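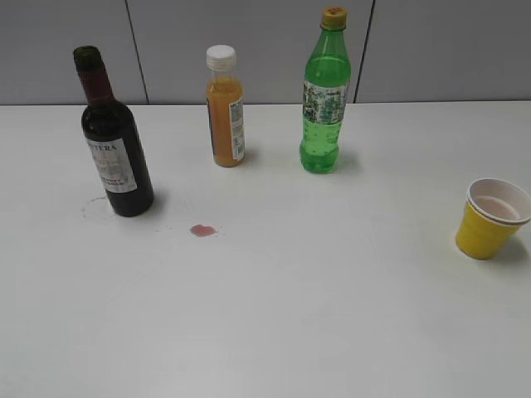
FOR IMMEDIATE RELEASE
March 2, 2024

Quiroga Introduces Esby Cleaner for Drink Spills on White Tabletops

Quiroga, a family-owned maker of household cleaners, today announced Esby, a spray for wine, juice and soda spills on white and light-colored tables. It goes on sale this month in 700 grocery and hardware stores.

Esby is made for fresh spills and for the pale rings that glasses and bottles leave behind. Users spray the spot, wait seven minutes and wipe with a damp cloth. Older marks may need a second pass.

"Red wine is what people write to us about most," said Celeste Ledesma, head of product at Quiroga. "A small puddle next to the bottle gets left until the guests go home, and by then it has set."

The company began work on the formula in December and sent trial bottles to over 4000 households. Comments from the trial led to a wider nozzle and a milder scent.

Esby should not be used on unsealed stone or bare wood. It is sold in one size, with refills available from the Quiroga online store.

Restaurants and caterers can order by the case through Gonska, the company's distributor. Trade orders are handled by Svend Juhl.

Media contact:
Akash Bisht, Quiroga Press Office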